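**Storage of lidded boxes in the shared room, Dindamora**

**Misby42** (April 20, 2023)

Members are asked for their views on the white drawer unit. Since March, flat boxes and their lids have been kept on the open shelves. It is proposed that they be moved into the drawers, with the mug tree remaining on top of the shelving unit.

The item under discussion is the tan one with the gold-coloured crest.
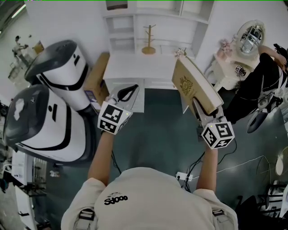
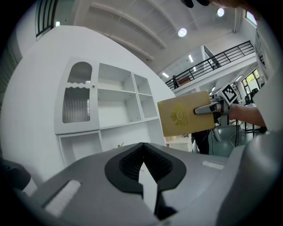 The drawers would keep dust off the embossing. I would also ask that each lid be stored with its own box. At the last tidy, 14 lids were found without one.

**Kingi**

I do not support the proposal as written. Drawers are opened many times a day and a crest of that kind will rub. An open shelf is preferable, with a cloth over it.

**Histov74**

I support the use of the drawers, provided the lids are laid crest side up and nothing is placed on them. Could Misby42 confirm the inside depth?

**Misby42**

The inside depth is 13 cm. Crest side up is acceptable to me.

**Kingi**

My objection stands with regard to rubbing. If a felt liner is fitted, I will withdraw it.

**Histov74**

I have grey felt left over and can cut it to size. Please post the width and length.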